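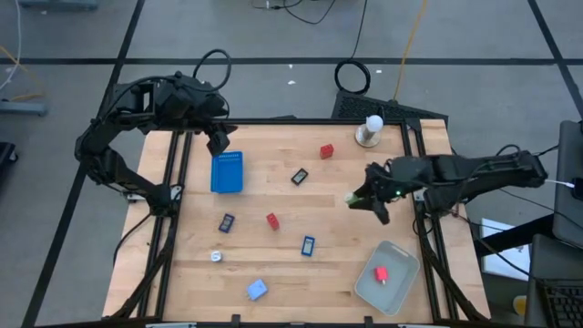 A butcher-block tabletop with a blue plastic basket

Butcher block is a style of wooden worktop made by gluing lengths of timber together under pressure. It is used for kitchen benches, cutting surfaces and workshop tables. In end-grain blocks the fibres stand upright, so a knife edge passes between them. Edge-grain tops, cheaper to make, show long parallel strips.

Maple is the usual timber in Canada, with birch and beech also sold. The Hullham mill at Bramstead produced tops up to 100 mm thick until it closed in 2000. Its foreman, Olumide Ojo, favoured strips 43 mm wide.

Tops used for food are finished with mineral oil, renewed every 3 months or when the colour dulls. Standing water can open the glue lines.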